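Folding of large garments

Folding a large garment, such as a long skirt, robe or loose dress, is usually done on a bed or other wide flat surface, as most tables are too small to hold the cloth at full width. Thin fabrics with a slight shine slide easily and crease along the diagonal when pulled from one corner. 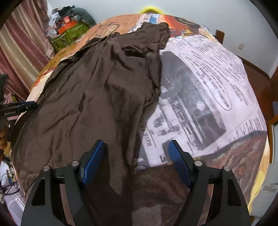

The garment is first spread with the narrow end away from the folder. Creases are smoothed toward the hem, and any twisted side edge is turned back until the layers lie flat. The sides are then brought to the middle and the length is folded in thirds. Gathered openings are left loose.

In the household manual by Esperanza Blackwood (Biststead, 64 pages), the method is called the bed fold. Blackwood lists 9 variants, 3 of them for dark cloth, on which creases are harder to see.

Last edited 2019-08-04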